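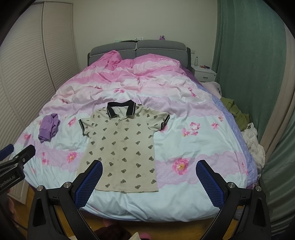
What thread should I use for hand quilting a cotton lap quilt?

Use a cotton hand quilting thread, the kind sold with a light glaze on it. It slides through the layers, tangles a lot less than plain sewing thread, and it comes in more colors than it used to.

More from this thread

Is it OK to use embroidery floss for big stitch quilting? I have a drawer full from my cross stitch days and I'd love to use it up before I buy anything. The top is pieced cotton, the batting is 100% cotton, and I've never done big stitch before. Also, how long should I cut each piece?

posted by baran_stitches

Indrek Kazlauskienė
Oh, you're going to love big stitch! It grows so fast compared to tiny quilting stitches, and the wobbly ones look charming once there are a few rows of them. Floss works, with one catch: the strands aren't twisted together, so they can spread apart and snag on things. I use 2 or 3 strands, run them over a bit of beeswax, and keep each piece to the length of my forearm. Any longer and it goes fuzzy by the time you reach the end.

If you get hooked (you will), try a ball of size 8 perle cotton next. It's one twisted strand, so there's nothing to separate, and it sits up on the fabric so nicely. I did a whole border in mustard perle last February and couldn't stop petting it.

Do test your dark reds and navies first! Wet a scrap of white cotton, press it on the floss and see if any color comes off. I skipped that on a Christmas runner and ended up with pink snowflakes.

Jadlow55
floss is fine. get a needle with a bigger eye, chenille or embroidery, whatever goes thru your batting. i use a thimble too

Sisside
Agree with the beeswax tip. I'd add that you should bury your knots in the batting and leave a tail of a couple of inches inside, as floss is slippery and small tails work their way out in the wash. For a baby quilt I'd go with perle from the start, but for a wall hanging use up that drawer and have fun with it! Variegated floss is especially pretty in big stitch, and you can line up the strands so the colors change together.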